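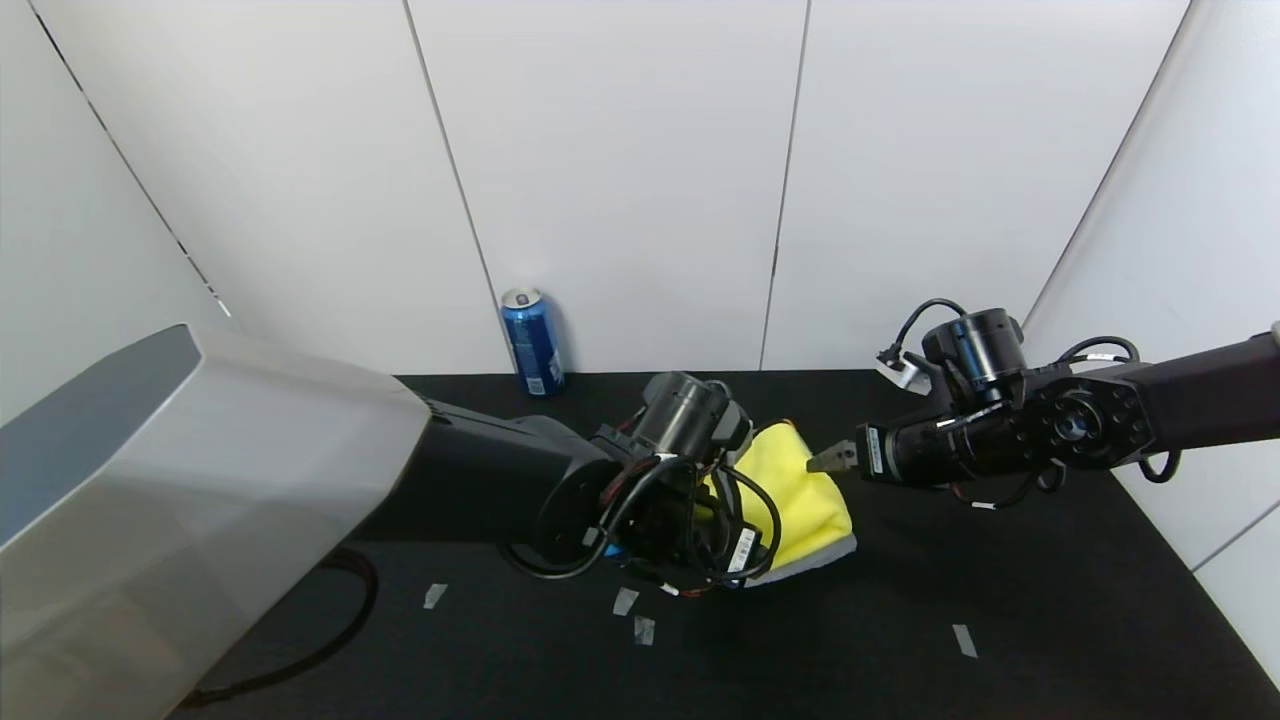 Enikő Simon wrote to me in July to ask whether one cloth can do the whole table, or if she should keep a second one for drying. One is plenty, Enikő, as long as you fold it and keep turning to a clean side. So I've rewritten this part of the guide.

Section 4. Wiping down a black tabletop

I love a matte black top, but it shows every crumb and fingerprint (ask me how I know!). Plan on doing this before each work session.

1. Take drinks off the table first. Yes, even the can way at the back — I've knocked over a full one reaching past it.

2. Shake out your microfiber cloth over a trash can. I use a plain yellow one, and crumbs show up on it nicely.

3. Dampen one half with tap water and wring it hard. You want it barely wet.

4. Fold it in half, then in half again, and wipe from the back edge toward you in long, overlapping strokes.

5. Turn to a dry side and go over the whole top once more, with hardly any pressure.

Note: If you have bits of white tape marking spots on the table, wipe around them, or press each one down with a fingertip and go with the tape. Rubbing across a corner lifts it.

Caution: Don't spray cleaner straight onto the table. It runs to the edges and leaves a shiny patch that I have never gotten off the Skendau top.

6. When you're done, don't leave the cloth in a heap like I used to. Damp folds start to smell by the next day.
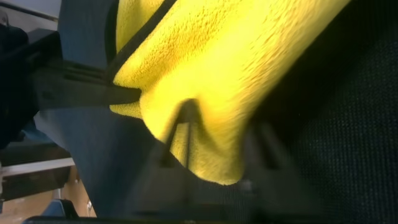 Fig. 4-2. Yellow microfiber cloth, bunched and folded over.

7. Wash it warm with no fabric softener — softener clogs the fibers and then it just pushes water around. Hang it to dry, opened out flat.

Spare cloths are listed under part no. 2897 in the back of the guide.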